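Ticket 591 — Bench 2, white board top: smudges, and where the power strip should live
Site: Remholm workshop, upstairs room
Opened by: Radomír Zelenák
Status: Open (board), fixed (strip)

Sunday, first entry

Okay, I finally have a proper block of time for this one, and I'm pretty excited about it, because bench 2 is my favorite spot in the building and it has been bugging me for weeks! Two problems on the ticket. First, the big pale board that sits on top of the wooden table has picked up marks that don't come off with a dry cloth. Second, the power strip slides around whenever somebody tugs the cord, and the last two people on the bench have both grumbled about it.

What I tried so far:

Dry microfiber. Took off the dust, did nothing for the smudges.
Warm water with one drop of dish soap. Better! Maybe half of the marks went.
White eraser, the school kind. Very good on pencil, no use on the greasy ones.

I have not tried the citrus stuff from the Jurčo cupboard yet. The can says to test a hidden corner, so I want to flip the board first and dab the underside. I also pulled the board out and put it back, and it sits flatter now. There had been a crumb of something hard under the near side, and that explains the rocking we had in February. Such a satisfying thing to find!

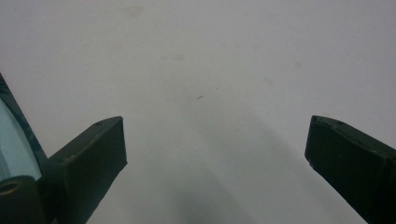 Cleaning a pale top like this one is a slow game, and I have come to like it. You go over it in overlapping passes, you rinse the cloth a lot more often than feels necessary, and you let it dry before you judge anything. The hard part is telling clean from not clean, since a patch of plain pale white-grey gives your eye nothing to hang on to. Up close, the dark gripper fingers spread over it stand out strongly. For a contrast to check against, I'd suggest anything dark and matte you have nearby. A black notebook cover works. Get low, look across toward the window, and the greasy spots show up as dull patches. I found a whole arc of them that way, right where people rest their wrists.

Second entry, 4 p.m.

On to the strip. It's one of the Ullonard spares, and I still think it's a great little unit for a bench. A switch for each outlet is so handy when you want one thing off and the rest left alone. The trouble is the feet. I turned it over and they were gray with lint, so of course it slid. I wiped them with the soapy cloth, dried them, and gave the cord some slack at the wall. Then I pulled on it, gently at first and then the way a person in a hurry would, and it stayed put. No tape, no screws, no drilling!

For where it goes, I tried it straight along the back, then straight up and down, and then on the diagonal. Diagonal wins for me. Plugs don't crowd each other from where I stand, the switches face left where I can get at them, and the cord heads off over the far side of the board so the near half stays free for work. I measured 65 cm from the front of the table to the nearest outlet, and I can reach that without leaning.

Still to do on the board: the specks in the lower middle and over on the right. They are faint, and I could live with them, but I'd love to see that top spotless once.
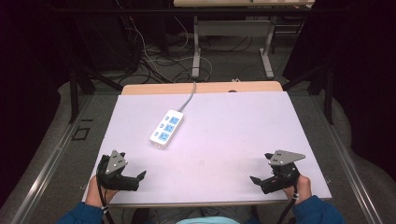

Dreresov added a note to the ticket the same evening, asking that the citrus cleaner stay in the cupboard until the strip has been unplugged and moved right off the board. He had wiped down bench 1 with the same can, he wrote, and it left a slick film that took three rinses to shift. He would go for baking soda paste on the wrist marks, left on for ten minutes, and plain water after. He also likes the diagonal and wants bench 1 set up to match.

Reply from Radomír: Paste it is, thank you! I'll do the wrist marks first and leave the specks for another day, so we can compare. Strip comes off before any of it. I'm keeping this open for the board and closing the strip part. If it starts sliding again, check the feet for lint before you do anything else, and add a line here so we know how long a cleaning lasts.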